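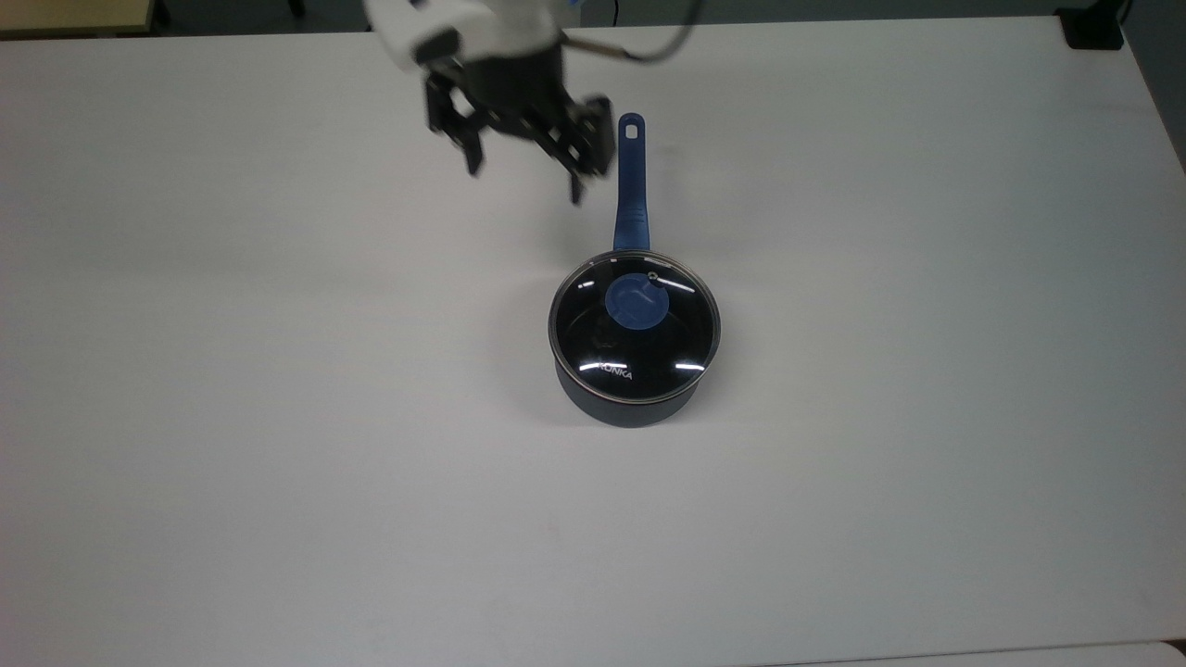
*A robot arm with a two-finger gripper above a saucepan with a glass lid. Jarel Learning Center, Robot Safety Series.*

## Why Did the Robot Drop the Pan?

Robots can lift, carry and stack, but they can also make mistakes. When a mistake happens, engineers call it a **fault**. In June, a robot at the Jarel workshop had a fault while it was learning to move cookware.

The robot was told to pick up a pan by its handle. It closed its fingers too close to the end. When the arm went up, the heavy part of the pan tipped down and the handle slipped out. The pan fell 150 millimeters to the table. No one was hurt.

### What the engineers found

A robot keeps a record of everything it does, called a **log**. This log had 2693 lines. Fabrice Gautier, the safety engineer, read it and found the trouble at line 291. The robot had measured the handle wrongly. Bright lights were shining on the glass lid, and the reflections confused its camera.

### What changed

The lights were moved. The robot must now grip the handle nearer to the pot. It also lifts a tiny bit first and stops. If the pan tilts, the robot sets it down again and waits for a person.

### Safety rules for visitors

- Stay behind the yellow line while a robot is switched on.
- Never reach under a robot arm, even if it is still.
- If something falls, leave it there and tell an adult.
- The red button stops the robot. Any visitor may press it in an emergency.

### Words to know

**Gripper:** the part of a robot that holds things.

**Sensor:** a part that sees, feels or measures.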